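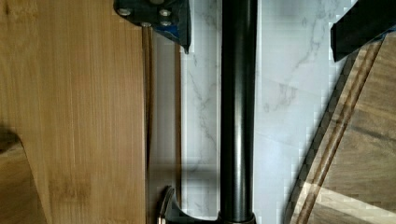 Counter reset for small kitchens, who's in?

ferwood_fan
OK so I finally did the thing I've been threatening to do since February and rearranged the whole toaster end of my counter!! I have one decent run of marble-look counter and for years it was a parking lot. My new rule is that everything that stands up goes to the back wall in a row, canisters and jars and the spoon crock, and the big stuff stays at one end. The middle belongs to the cutting board and that's it. I can't tell you how nice it is to walk in and just start chopping an onion.

My question is about the board. Mine is walnut with a raised rim and I love looking at it, so I want to leave it out all the time. Does anyone else do that or do you stand yours up?
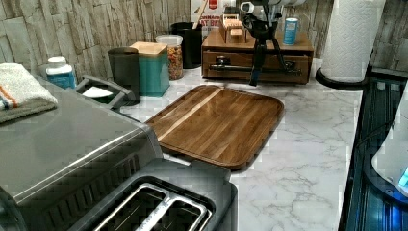
I also keep a folded dish towel close by because I'm forever wiping up crumbs, and a little wood drawer box is going to be my next project (tea bags, clips, the good scissors). If you have drawer ideas please send them my way!

countertop_carl
Leave it out! A board in a cupboard is a board you don't use. I oil mine with the Hakala board cream, let it sit overnight, buff it in the morning. Smells great too.

Mpho Pretorius
I'm going to be the grump here. I would not keep a towel on top of a toaster oven, and I see it in so many kitchens. Mine got scorched on one corner and the smell hung around for days. Hook on the wall, side of the fridge, anywhere else.

ferwood_fan
Fair point and I hear you! I'm bad about that one. Hook is going on the list.

pebble_and_rye
Love this thread. My whole kitchen is 14 feet end to end and the back row idea saved me. Two things I'd add. Put the stuff you grab daily at the end nearest the toaster, and use clear jars for snacks so you can see when you're low. I switched to a Clanis jar for the cereal mix and the kids stopped leaving one sad handful in the bag. 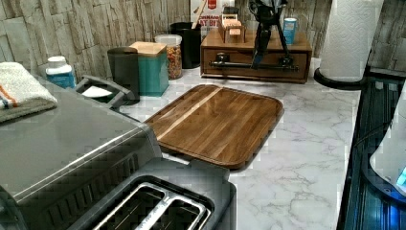 Nelli Kiiskinen thinks clear jars are overrated. Light isn't kind to nuts or spices, and I'd much sooner have a lidded canister and a bit of masking tape with the date on it. Yes I just talked about myself in the third person, it's been a long day. But I stand by it! My square one with a bamboo lid has been going for six years and the lid still fits snug.

pebble_and_rye
Ha! Canisters for nuts, sure. Cereal doesn't last long enough here to worry about light.

countertop_carl
With Nelli on spices, with pebble on cereal. Also can we talk about vitamins? If the bottle isn't on the counter I forget to take them. If it is on the counter my wife says it looks like a drugstore.

ferwood_fan
Vitamins stay out, tell her I said so! Update on my end: I pulled everything forward, wiped down the wall behind it (yikes), and tried the toaster and the toaster oven together on the left. It's so much better having all the hot things in one spot. The cords are still driving me nuts though.
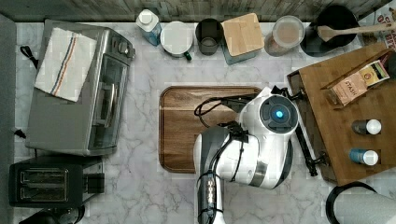 I'm thinking those stick-on clips from Kular, the ones you press to the back edge, and then the slack gets wrapped up once and forgotten. The wooden spoons I'm still deciding on. I like them where I can grab one without opening a drawer, but I own too many and half of them are warped.

Mpho Pretorius
Clips work fine on a smooth wall. On anything bumpy like stone they let go within a week, so try one before you buy the big pack. And please unplug the toaster before you start messing with the cord.

Nelli Kiiskinen
Keep three spoons, give the rest away. You'll use the same flat-edged one every night anyway!

pebble_and_rye
Three?? I have a soup spoon, a jam spoon and a spoon for each kid. Not giving up a single one.

Contact us | Copyright 2019 Ferwood Kitchen Boards | Back to top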